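From: Evanthia Petridis
To: sim-manip list
Date: Sunday, June 14, 2026
Subject: Re: [sim-manip] Gripper closes on nothing in simulated tabletop runs

Juraj Kopecký wrote:
> Before I file this against the Grokby bridge I would like a second
> opinion. Since we moved the tabletop tasks to the new build, some
> pick episodes end with the fingers closing well short of the object.
> The policy then lifts, goes through the whole transfer motion with
> nothing held, opens over the target and reports the episode as
> finished. No error in the log.
>
> I ran 890 episodes over the weekend and 110 of them went this way.
> Same checkpoint, same object set, same start poses as before. I
> have already ruled out the seed and the physics step. Dalibor
> thinks it is the policy and wants to retrain. I would rather not
> spend a week on that if the cause is upstream.
>
> Has anyone on Mideck 4 or later seen the same?
>
> Juraj K.

Hello Juraj,

Yes, we have seen it, and I would hold off on the retraining. We had the same fault in December, lost a good while on it, and in our case the policy was fine. The trouble was in the timing between the wrist camera and the joint state.

Short version first. In the newer build the renderer and the controller run on separate clocks. If the renderer falls behind, the bridge hands the policy the last finished image together with the current joint readings. Neither one is wrong taken alone, but they belong to different moments. While the arm is moving slowly you won't notice. During the approach, when the wrist is moving quickest, the policy believes the fingers are somewhere they have already left, and it closes early or off to the side.

The reason nothing shows up in the log is that the bridge only checks whether an image arrived. It does not check how old the image is. I consider that the real fault. A late image should stop the episode, or at the very least mark it.

What to look at: save the camera input from the approach phase, at the policy's own resolution, with the joint state logged next to each one. Don't use the nice viewer output, it is rendered separately and will look correct even when the policy's input is stale. One of ours from the tabletop set, with the fingers still open and the long black object lying past them:

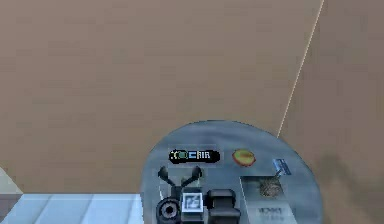
Page last modified: Sunday, June 14, 2026

It is blocky, but it is good enough to work with. The two prongs and the edge of the table give you something to measure from. Take the logged joint angles, compute where the finger tips ought to appear, and compare with where they are drawn. In a healthy run the two agree. In our bad runs the drawn fingers were behind the computed ones by up to 40 pixels in the approach, and the gap went away again once the arm stopped. That last part is what convinced me it was timing. A calibration error would have stayed when the arm stood still.

I also tried the other explanations, so you don't have to:

Object friction. We raised it well past anything reasonable. The misses stayed, since the fingers never touched the object.

Textures. Juraj Ondrejka suspected that the low-resolution textures were confusing the policy, and swapped in sharper ones. This made it worse. The sharper textures slowed the renderer, so more images came late. For a few days we took this as evidence about the policy, and it was nothing of the kind.

Gripper model. We compared the Gerine gripper description from the old build with the new one. The collision shapes are the same.

Machine load. This one matters. The failures came in clusters, and the clusters lined up with a second job on the same card. If you ran your episodes in parallel, check whether your 110 are spread evenly or bunched together. If they are bunched, I would be fairly sure it is the same thing.

The workaround we use is to force the bridge into lockstep, so that the controller waits for the image before it takes the next step. The setting is sync_mode in the bridge config, and it is off by default. Our runs became slower, but the early closings stopped. We also added our own check that compares the image stamp with the joint stamp and aborts the episode when they differ by more than 13 ms. Paloma Baptiste wrote it and has said she is happy to share the patch. I will ask her to post it here.

One more point, and it is the one I would ask you to take seriously. Your message says the episodes were reported as finished. Ours were too. The success test looked at whether the gripper had opened over the target, and never at whether the object had got there. So please go back over any results from that build before you quote them to someone else. We had to withdraw a table from an internal report.

It matters more if you run the same bridge on hardware. The Srisuk cell here used the same config file, with the same default. We found that out before the arm was run at full speed, but only by a few days – a stale image on a real arm means it moves toward a place it has wrongly worked out, with force behind it. The cell now has lockstep on, a speed limit during approach, and the stamp check wired to a protective stop. I would not run a real arm on that build without all three.

To Dalibor Matoušek, if he is reading: I understand the wish to retrain. A policy trained on late images will partly learn to make up for the lag, and your numbers will improve. Then the lag changes with the load and you are back where you started, with a checkpoint that is harder to reason about.

If you can send me the joint log and the saved input for five or six failed episodes, I will run our comparison script on them. Please include a couple of good ones from the same batch. I am away from Wednesday but can look before then.

When you file the report, please mention the missing age check separately from the default setting. Our own report put both in one ticket. It was closed with a note that the default is documented, and the check was never discussed.

Regards,
Evanthia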